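How to Set Up a Sorting Chore for a Two-Arm Robot (and Tell If It's Any Good)

Updated July 8, 2020

Everybody asks me when a robot is going to tidy their house. My answer is always the same: pick one boring chore and see how it goes. Sorting toothbrushes by color into bins is my favorite starter, and it's harder than it sounds!

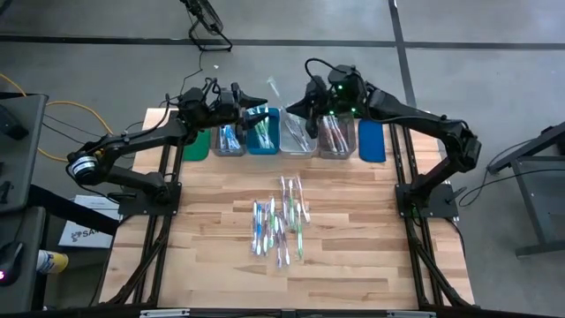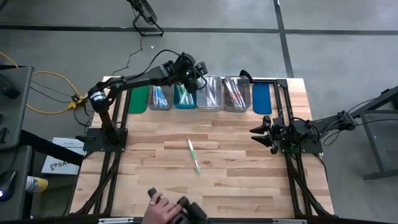
So let's get you going. You need a table, two arms, four bins and a pile of wrapped toothbrushes. Ours is the Jorer table, and we've been at it since April.

Step 1. Pick your bins. Open tops, low sides, lined up along the back where both arms can get at them. Drop a few brushes of the right color in each one before you start, so a bin tells you what belongs in it.

Step 2. Mark where the bins go. I use painter's tape. We lost a whole afternoon once to a bin that had crept an inch to the left - very annoying.

Step 3. Start with one brush. Just one, in the middle. Turn it a bit between tries, then move it closer to one arm, then the other. Once that feels dull, go to three, then a proper heap.

Step 4. Write down every try. I have a notebook with 1187 tries in it, and 521 of those were with a single brush (yes, I got very tired of that brush). Note the color, which arm went for it, and what went wrong. "Missed" is fine, but "grabbed wrapper, brush slid out" is a lot more useful later.

Step 5. Time a full table. My best clean run took 98 seconds. A kid would beat that easily, and would probably be chatting the whole time.

Wrappers are the worst part. Clear plastic is shiny and slippery, and the loose ends fold over when the fingers close. Come in lower and slower than you think you should, and grip near the thick part of the handle. When two brushes overlap, take the top one first and don't get greedy.

Can it do chores yet, then? This one, on a good day, with the bins taped in place. Swap in a bin from the kitchen and you're back to Step 3. I'm trying socks on the Mivau setup next and I have 19 pairs waiting.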